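How a Robot Learns to Follow a Path

When you learned to walk to school, someone probably went with you the first few times. You saw where the sidewalk ended and where the grass began. After a while you could do it alone.

A robot on wheels can learn in a similar way. It needs examples, and it needs a lot of them. One example is a picture from the robot's own camera, saved together with the way the robot was steered at that moment: left, right or straight ahead.

To get the examples, a person drives the robot with a hand controller. The team at Kulero does this on brick paths with trees beside them. One drive lasts 30 minutes. So far the team has saved 422 drives.

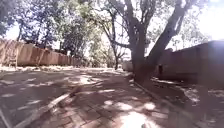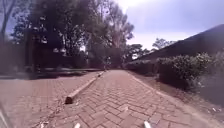 Two views along the brick paths, with the robot's own body just showing at the bottom.

Shade is hard for a new robot. A dark patch on the bricks can look like a hole, and a bright patch can look like a wall. People know the ground is still flat. The robot's program has to see many sunny and shady spots before it stops mixing them up.

Edges matter too. The program compares the pictures with the steering and slowly finds a pattern – when the curb gets close on one side, the driver turns the other way.

Later the robot is tested on a path it has never seen. A person walks next to it with a stop button. If it steers badly, the team goes out and records more drives in places like that one.

Word to know
Curb: a raised edge along a path or street.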